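Cleaning an ornate mirror and the vanity below it

I love a carved mirror. All those roses and curls look gorgeous on a plain wall, and then a few months go by and every petal has a grey line of dust in it! The job is much quicker than it looks, though, and very satisfying once you get going.

What you need

A soft, dry brush (an old make-up brush or a small paintbrush)
2 microfibre cloths, one for the frame and one for the glass
Cotton buds
Washing-up liquid
White vinegar and water in a spray bottle
A towel to lay along the bottom of the mirror

Step 1: Dust the carving dry

Start at the top and let the dust fall. On a frame like this one the roses and leaves at the top are where most of your time goes, so get the brush right in between the petals and flick outwards. Follow each scroll along its length, then finish with the flowers low down by the base. Please don't reach for a wet cloth yet, or you'll make a paste and spend the evening picking it out (I did this in December and I'm still finding bits).
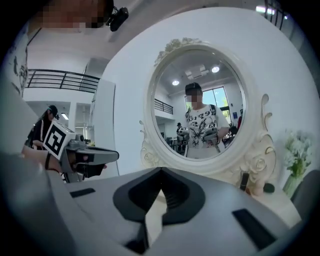 White roses and leaves across the top of the oval frame, with a scroll curling down the side.

Step 2: Wipe the frame

Put one drop of washing-up liquid in a bowl of warm water, dip the cloth and wring it out until it barely feels damp. Dab the raised parts and use a cotton bud for the deep corners. Go very gently over any gold or painted detail, and try a hidden spot first. Dry as you go.

Step 3: Clean the glass

Mix 100 ml of vinegar with 800 ml of water. That gives you 900 ml, enough for every mirror in the house with plenty left over! Lay the towel down, then spray the cloth and leave the glass alone, as drips love to creep behind the edge and spoil the backing. Work from side to side at the top and carry on down in overlapping rows. Turn to a dry part of the cloth for the last buff.

Now move your head about. Smears hide when you look straight on, but a lamp or a window in the reflection shows them up beautifully.

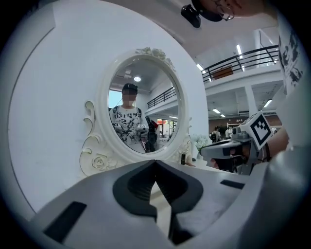 A bright window and a round ceiling light in the reflection: handy for checking the glass.

Step 4: Clear and wash the basin

Take everything off the back ledge before you start on the basin. Brushes and sponges get a wash of their own in lukewarm water with a little mild soap, then lie flat to dry. Wipe the ledge, go round the fittings with a cotton bud, and work down the slope towards the drain. A dry cloth over the metal at the end brings up a lovely shine.

Artificial flowers only need a going-over with the dry brush. Do the leaves as well! 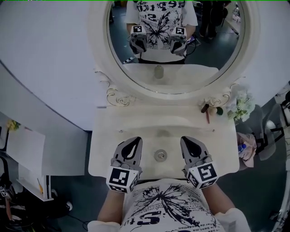
The vanity with its brush and sponge on the back ledge and flowers at the side.

How often?

I dust the frame every other week and do the glass whenever it annoys me. The full clean comes round every couple of months.

Updated 14th March. Thanks to Rungnapa Kamolrat for the cotton bud tip.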